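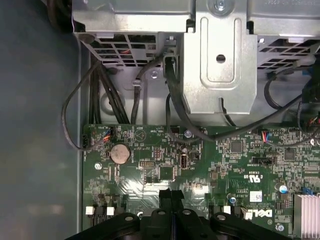 Buying a used desktop: your questions

Is "refurbished" better than "used"?
Sometimes. The word has no fixed meaning, and plenty of sellers wipe the drive, dust the case and add $300. Ask what was replaced. If the answer is "everything was checked", treat it as used.

Do old office workstations make good home computers?
For email, school work and photos, usually yes. For new games, I doubt it. Be wary of any listing that says "gaming ready" and names no graphics card.

Should I ask to see inside?
Yes, and with the side off, power unplugged. A clean motherboard proves very little – it can still be dead – but a seller who refuses has told you something.
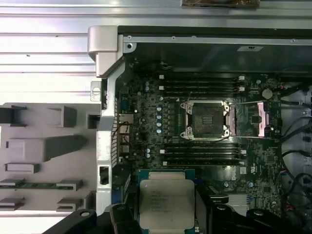 What about the Starkow 42-point inspection?
I've read the list. Two of the points are the box and the sticker.

Is a warranty worth paying for?
Rarely. Wiven's runs up to 2 years, but you pay the shipping both ways. Read the exclusions first.

Who writes these answers?
Trygve Dalen. No seller pays me. Last updated Oct 16, 2021.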